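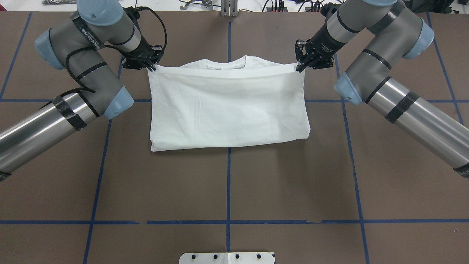

Two-arm shirt folding on the taped work surface.

# Skarell folding set: equipment and budget notes

Last updated: 22/06/2022

This README goes with the Skarell folding recordings. It covers what the cell uses, what we expect to replace, and what to order before a second cell is set up at Grarnmont. File formats and the train/test split are in a separate README in the data folder.

## What to budget for

The arms are the largest line and are bought as a matched pair. We do not mix units from different orders, as the calibration files are kept per pair. Cadwaladr quoted one price for the arms and another for the mounts, so check that both are on the purchase order.

Set aside $2,000 for spare parts per cell. That covers gripper fingers, cables and joint covers. It does not cover a replacement arm. A separate $2,000 is held for the bench, lighting and computer mounts, and any of it left over in December goes back to the general equipment line.

Consumables are cheap but run out at bad times:

- brown paper for the work surface, bought by the roll
- blue tape for the grid
- black tape for the arm links
- plain white T-shirts, 175 per order, one size only

Keep 3 rolls of blue tape on the shelf. The lines tear where the cloth is dragged over them, and small gaps are left alone until the paper is changed. If you plan to compare runs across cells, change the paper in both cells at the same time.

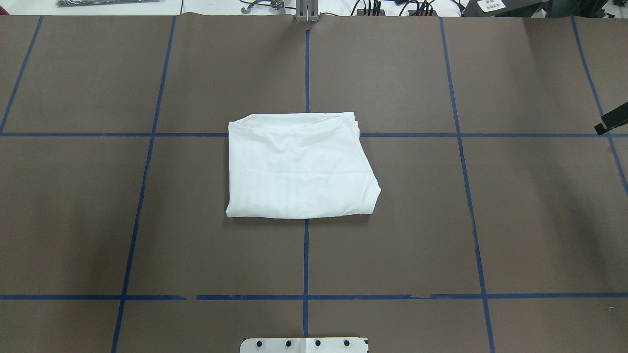

Can the second cell start with one arm and add the other later?

It can be wired that way, but the folding task needs both arms, so nothing recorded with one arm would belong in this set. Order the pair together or wait for the next budget round.

## Lead times and order of purchase

Order the mounts first – they decide where the bench holes go. The arms come next, then the cables. Inia handles receiving and will hold boxes until the bench is in place, but storage is charged to the project after the first month.

Cables should be ordered one length longer than the drawing shows. The first set was cut to the drawing and had to be replaced when the computer was moved to the other side of the bench.

## Not included

Staff time, shipping between sites and the service contract are budgeted elsewhere. The Cadwaladr quote for the service contract is still open and should be read again before anyone signs it – the version on file lists only one arm.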